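I have stopped giving presents to adults, and I think more people should.

It started with my brother-in-law, Birger Lindqvist, who keeps a spreadsheet. Last August he told me that his household had spent 3785 on presents the year before, and that fewer than half went to anyone under eighteen. I went home and added up my own. It came to a little over 3000, most of it spent in a hurry on a Saturday afternoon in shops I don't like.

The usual defence is that a present shows you have been thinking of someone. Sometimes it does. More often it shows that a date has come round. I have given the same brand of hand cream to Youssra Tahiri three years running, and she has given me Mazza biscuits, and we are both very polite about it. We could have had lunch.

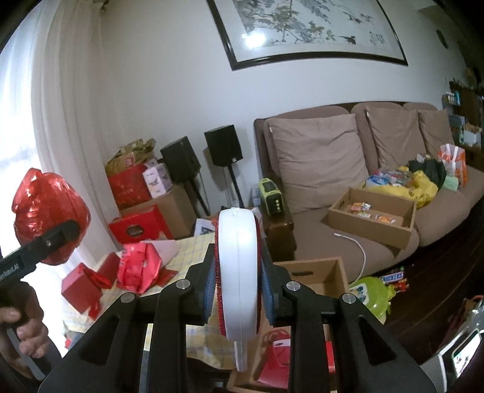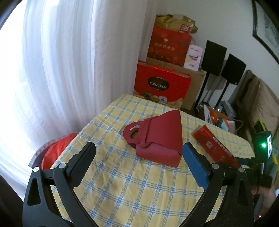 Then there is the matter of keeping score. If you spend 67 on me, I have to spend something close to it on you, and if I get it wrong one of us feels cheap. My neighbour Italo Sanna once went back to the shop on Christmas Eve to buy a second thing for a cousin, having heard what the cousin had bought him. I don't call that generosity. It is closer to paying a bill.

Children are different. They want things, they can't buy them, and they enjoy the paper. I would leave all of that alone. I would also leave alone the person who sees something in a shop in March, thinks of you and buys it. That kind of present needs no birthday.

For everyone else I have written a short letter saying please don't, and that I won't either. Two people were offended. Samuele Monti rang to thank me and asked if he could copy the wording for his own family.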